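Fitriani Wibisono, November 17, 2018

Ticket 121: steel bowl rocks on the table

Hi all, Fitriani again, sorry! It's the round stainless bowl, the one with 304 stamped inside near the base. Put it down on the wood and give the rim a tap and it rocks, and then it rattles, which drives me up the wall. Adoración Gallardo in the Vetcombe office asked me to write down what I've tried, so I'm doing that as I go.

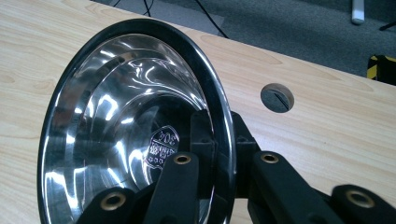
First I blamed the bowl. I laid a ruler across the base and got a sliver of daylight on one side, but so little that I wouldn't swear to it. Then I filled it with 700 ml of water and the rocking stopped completely (it's no use to me full of water, mind).

Next I went over the table, in case it had warped since April. Ruler along the grain, ruler across it, ruler corner to corner.

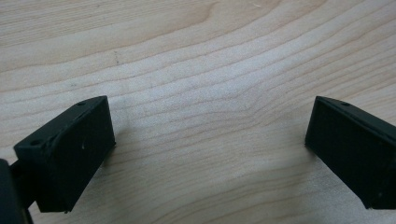
Flat as far as I can tell! A mug sits on it without a murmur, and so does my big glass jug. So I'm back to the bowl, and I'd like to know if anyone has managed to press a base flat again without making it worse. 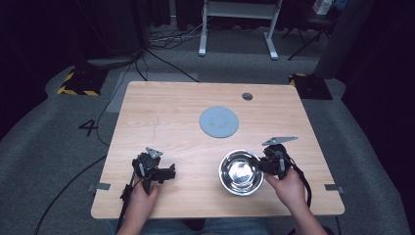

Adoración reckons a thin cork mat would do, and Sillo sell one for not much. I'll try that first and leave the ticket open until I've had a few days with it. If it still rattles, can I please have a new bowl?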